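# Vukico Hand Evaluation Kit

The Vukico kit is for teams choosing an end effector for household work. It includes one dark gray hand with a thumb and four fingers, a quick-change wrist plate, a wrist camera, and a controller preconfigured for arms that use the Nultulell bus. Part number 3092.

Most buyers already own a parallel gripper. We suggest running both on the same jobs and logging grasps that slip, grasps that need a second try, and time per item. Our own comparison is done in the test kitchen in Staltstead, where the sink and dishwasher are used as installed.

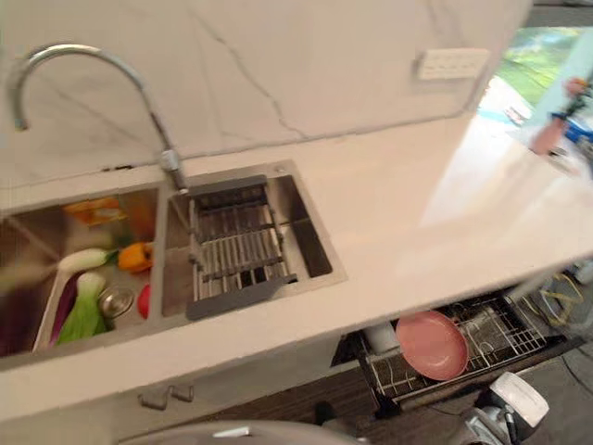 Run each job with the head camera alone first, then add the wrist camera. Polished steel and window glare are hard on depth estimates, and the second view makes the most difference at the sink. Keep the same lighting for both runs.

## Round and rigid items

Start with the thumb force at 28 percent. Raise it in small steps until the item stays put when the wrist turns. For small cylinders, the preset named "roll" closes the thumb first.
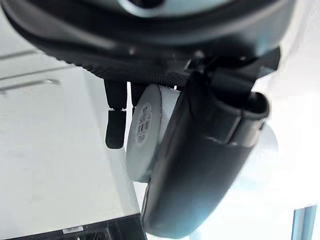
*White roll held between the large finger and fingertips, wrist camera view.*

## Thin and flat items

Thin plastic is where the two designs differ most. The four fingers close as a row against the thumb. Use the "sheet" preset and approach from above. If the item bends, lower the closing speed before you lower the force.

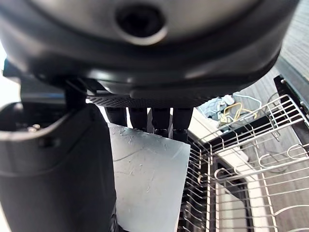
*Frosted plastic sheet under the four fingers, next to the wire dish rack.*

## Kit details

| Item | Value |
|---|---|
| Hand weight | 900 g |
| Stored grasp presets | 51 |
| Evaluation period | 28 days |
| Wrist camera | Included, removable |

Spare fingertips are sold separately. The Cárdenas wrist plate fits without an adapter; older plates need the spacer ring.

For loan units and test log templates, contact Sławomir Baran in applications support. The next batch of loan kits ships in February.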